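Short thread for the end of the year, about the software side of our shoe-care task. I work on perception and tooling at Tenholm, and people have asked me why the preprocessing takes longer than the training. 1/10

The task sounds easy: black leather shoes, polish, a brush, newspaper in the middle. A person demonstrates, we record the hands and the views, then a policy learns from it. Between "record" and "learns" there are 3,273 small problems (I did not count, this is the number of my last closed ticket). 2/10 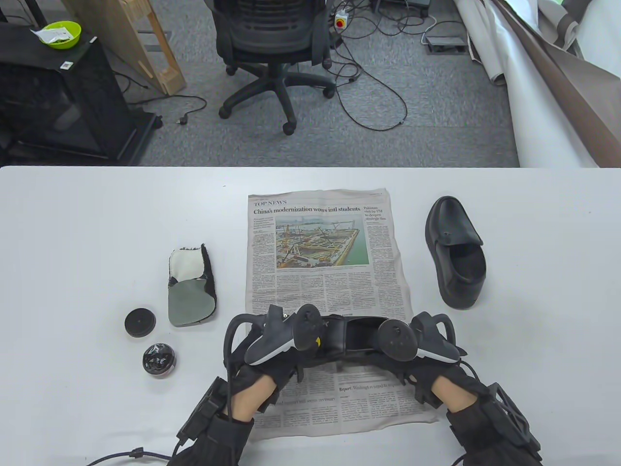

*Both hands on one shoe, the second one waiting at the right.*

First problem is the shoe itself. Black gloves, black controllers, black leather. Our segmenter, which we call Jokero, was very happy to decide that glove and shoe are one object. We stopped asking it for a clean border and now give it the controller pose as a hint. The masks became much better already in August. 3/10

Second problem is time. The head view and the gripper views each have their own clock, and they drift. Leopoldo Cortés wrote a small tool, Quezada, that aligns them by motion only: it compares the speed of the hand with the image flow and looks for the best shift. It fails when the hand is still, so we ask for one quick shake at the start. 4/10

For close views the flow is hard to trust. When soft fabric fills most of the view, there is almost no texture to track and the estimate slides away.
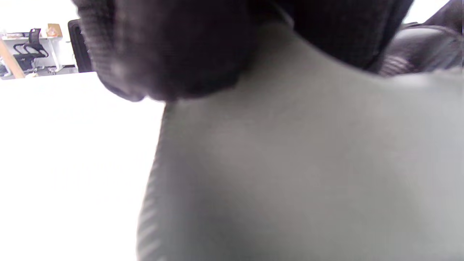
So we weight each patch by how much detail it has. A ribbed edge gets a high weight, a smooth grey area gets nearly nothing, and overexposed white gets zero. It is old computer vision, maybe 80 lines of code, and it helped more than the bigger network I tried before. 5/10

Third problem: planning the order of steps. We label segments by contact – which hand touches which object, and when it lets go. The planner then learns "brush in left, shoe in right" as a state, and does not care where on the table it happens. 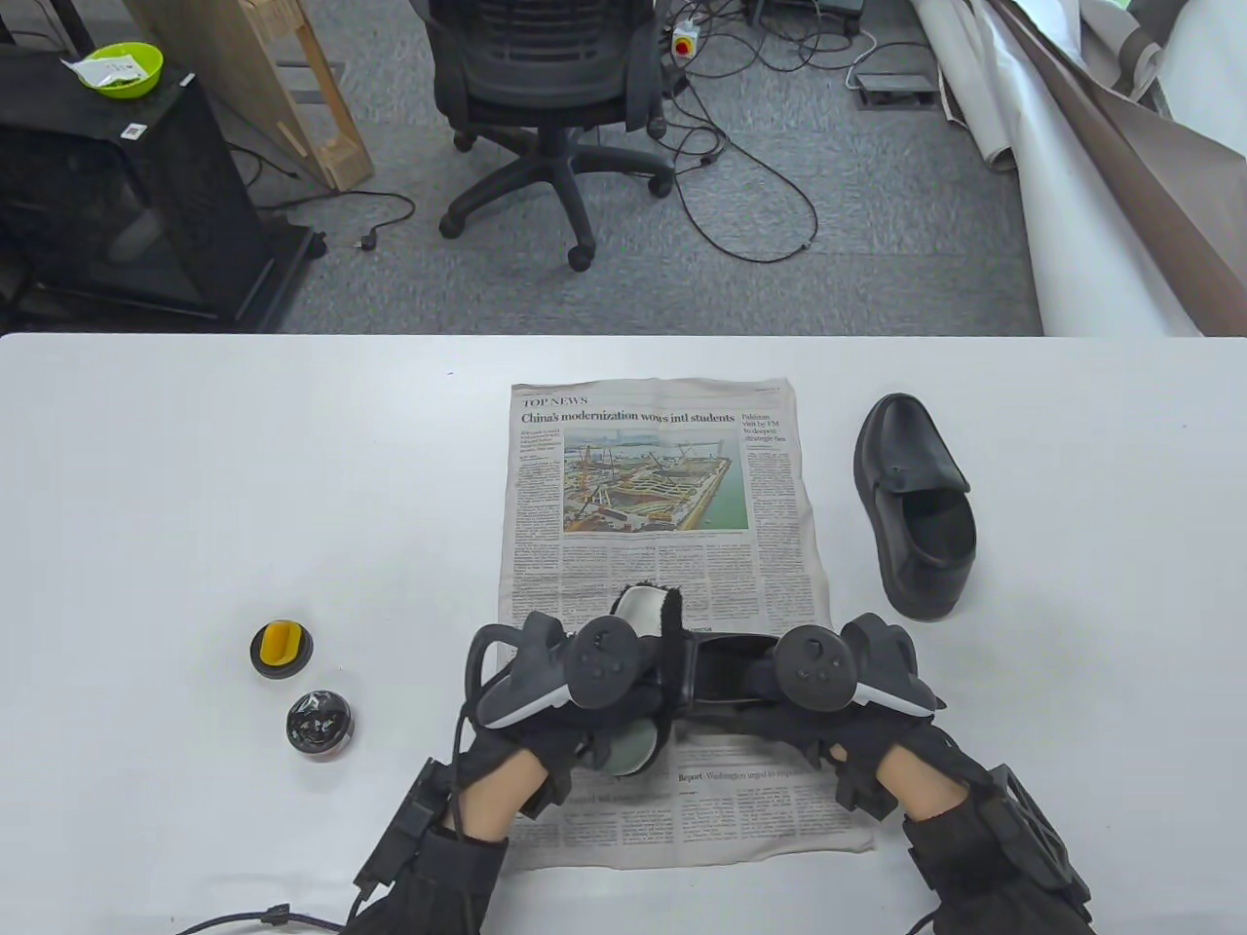
*Words and pictures: Boonsong Petchrat, Tenholm*

The labels come from a model first and a person corrects them after. I was against this in the beginning, I was afraid we would only approve what the model says. We now hide the model's answer for one segment in 7 and compare. The agreement is good for grasping and still poor for brushing, where the contact comes and goes. 6/10

A note on newspaper, for anybody who does similar work. Print is a gift for camera tracking, so many corners! But only while the paper lies flat. When somebody lifts it, the tracker follows the paper and believes that the whole room is turning. 7/10

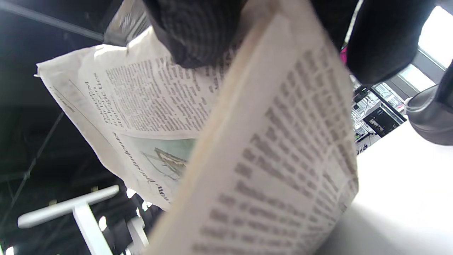
*Newspaper close to the gripper camera, window at the top right.*

Our fix is not elegant. If most features move together but the controller pose disagrees, we drop the visual part for those frames and go with the pose alone. Trustura, our log viewer, paints them orange so you can check if the switch was too early. Usually it is a little too early, and I prefer it this way. 8/10

What still doesn't work: glossy leather. The highlights move when the camera moves, and the depth model sees a dent where there is only light. We tried 3 filters and kept none of them. If you have solved this colour and shine problem on a small budget, please write to me. 9/10

Next on my list is to clean up the Quezada config files, where the same offset has two names and opposite signs. Leopoldo says it is documented. I am still looking for the document. 10/10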